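Clandside Bin Picking Station, Two-Bin Bench Version

Product page and planning guide for buyers

The Clandside bench station is a set of parts for teams who want to do mixed-item picking and need to plan the cost before they order. It is sold by Kostance as a base set with options. The robot arm is not part of the base set. Many of our customers already own an arm, and for the others we give a separate quote, so that the two costs stay visible in the budget.

What is in the base set

Two open bins, gray, same size
Wooden work surface, cut to your drawing
Four bar clamps
Gripper mounting plate with bolts
Cable ties and one sleeve for the cable bundle
Test item list, printed, with 60 suggested household and office items

The test items themselves are not included. We tried to sell them as a box in the past, but the shipping cost more than the items. Most teams buy them in a local store in one afternoon.

Choosing the arm

The mounting plate is drilled for the most common small and medium arms. Please send us the exact model name before ordering, and also the flange drawing if you have it. If your arm is used or was bought from another company, check that the controller software is still licensed to you. Devendra Upadhyay in our planning office has seen two projects wait for months on this point, with all the hardware already delivered.

Reach is more important than payload for this station. The items on our list are light, and almost any industrial arm can lift them. But the gripper must come down vertically over every corner of both bins, also the far corners, and this takes more reach than people expect when they look at a catalog. Place the arm at the short side of the bins if the room permits.

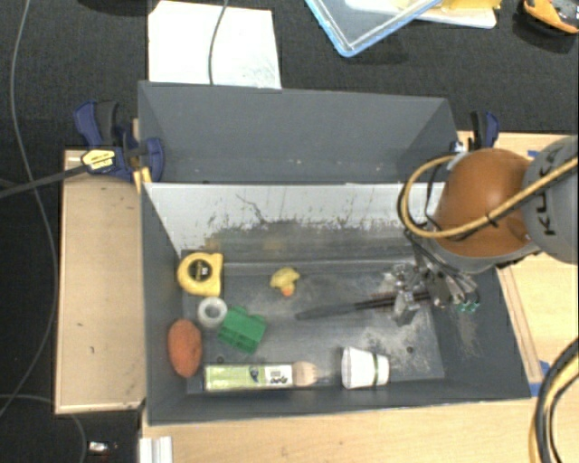
For the gripper, we recommend to budget for one spare set of fingers from the beginning. Long thin items such as kitchen tools are picked close to the floor of the bin, and the fingertips touch the floor often. The same is true for the bins. Their inner walls get scratched and marked in normal use, and this does not change how the bin works, but if you use a camera with a fixed background model you should plan a replacement. A spare bin can be added to the order at any time and has a delivery time of 11 working days.

Clamps or bolts

The bins can be clamped or bolted. We advise clamps for the first months, while the layout is still changing. After this period some customers bolt the bins down and some never do. Both are fine. If you clamp, leave free space at the sides of the bins for the clamp bars, and include this space in your collision model.

Budget planning

For a first year we suggest to split the costs in four lines: arm and controller, station set, sensing, and working hours. The last line is the one that is often too small. Brock Cloutier, who installs the stations for Kostance, calculates 7 days for mounting, cabling and first calibration, when the arm is already on site and powered. A team without robot experience should calculate 12 days.

Other costs that are easily forgotten:

Floor covering under the station
A safety fence or scanner, depending on your local rules
Longer cables between arm and controller
Storage boxes for the items which are not in use
Compressed air, if you want to try suction later

Options

Uniyal camera bracket: holds one fixed camera beside or above the bins. Height can be adjusted by hand. The camera is ordered separately.

Bemovgate bin divider: makes two compartments from one bin. Not suitable for items longer than the compartment, please measure first.

Spare finger set: two fingers, bolts included. Tell us the gripper type.

Extra work surface: same wood, for a side table or for a larger layout.

How to order

Write to the planning office with the arm model, the gripper type and a simple floor sketch. A sketch made by hand is enough, if the measures are on it. You will receive a quote with the base set and each option on its own line. The prices in the quote are valid until the end of the following month. Orders that arrive in July are handled more slowly, as the workshop closes for part of that month.

Returns are accepted for unused options in the original packing. Work surfaces cut to a customer drawing cannot be returned.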